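Fri 6 October

The cafeteria at work has changed hands again. Plasetti is out, Torovel is in, and I have gone back to packing my own lunch, something I last did with any conviction in March.

My reasons are financial. A Torovel salad goes by weight, and mine, which I had built carefully around lettuce, came to 566 grams. I suspect the bowl. I also suspect the chickpeas, which I took for morale.

So now I get up early and stand in the kitchen trying to remember what people eat. The first week I made sandwiches. The second week I made the same sandwiches, with less feeling. Tainá Queiroz, who sits across from me and brings leftovers that smell like somebody's wedding, looked at my bread on Wednesday and asked if I was ill.
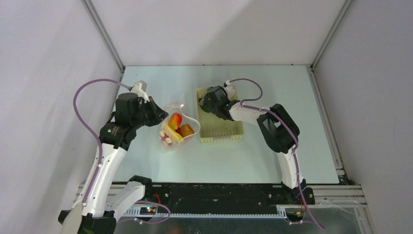 A tabletop with walls on three sides, and two robot arms.

The real problem with a packed lunch is that you already know how it ends. When you buy lunch there is at least some suspense. With mine, I have known since 6:30 that it is egg, and by eleven I have started resenting the person who made it. Some days I eat it at ten and then walk to Proscombe Street at noon and buy soup anyway, so the savings so far are mostly theoretical.

Fruit is the one part that works. It comes in its own wrapper and asks nothing of me before coffee. I did once leave a pear in my desk over a long weekend – we don't need to go into that. 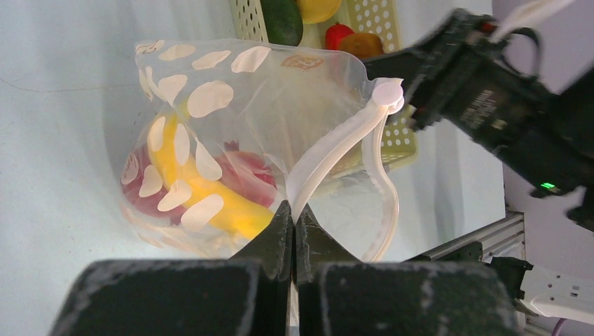
Banana and something red, in a bag with a drawstring handle.

Next week I'm trying rice. Tainá says to make it the night before and keep it in the fridge, and to please, for her sake, put something on it.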